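Home | Kitchen | Storage | Small Useful Things | Contact

Reading time: 2 minutes

The Dolham jar opener

I have been wanting to write up this little thing for ages. It's the Dolham jar opener, a flat rubber cone with ridges on the inside, and it lives in the drawer next to my spoons. You push it over the lid, give it a squeeze and turn. Pickles, jam, pasta sauce, it has had a go at all of them in my kitchen!
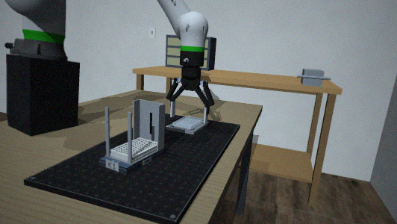
It comes in 2 sizes. The small one suits bottle tops and spice jars, and the large one goes over most jam jars with a bit of room left. I have the large in dark blue (the orange had sold out) and bought the small one in December, when I was making chutney and my hands were sore from all the lids.

Washing it is easy. Warm water, a drop of washing-up liquid, then stand it on its wide end to dry. Mine did smell of rubber for the first week or so, but that went after a few washes. 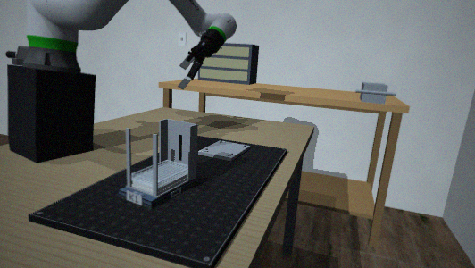

Page last changed: 21st July

My neighbour Fermín Alarcón borrowed it for a jar of olives and ordered his own the same evening. He uses his for the petrol cap on his mower too, which I would never have thought of. It's less good on very wide lids, the sort you get on big tubs of peanut butter, so for those I still use the Romiris strap opener. That one takes a bit more fiddling, but it does grip.

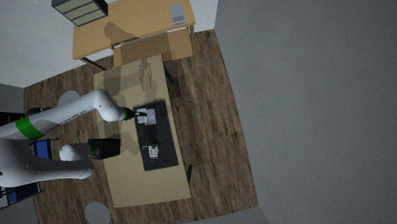 Robot arm beside a light-tan table.

Size: large, 8 cm across the wide end
Colours: dark blue, orange, grey
Care: wash by hand, keep away from the hob

If you only want one, get the large. I keep meaning to buy another for the caravan!

Print this page | E-mail this page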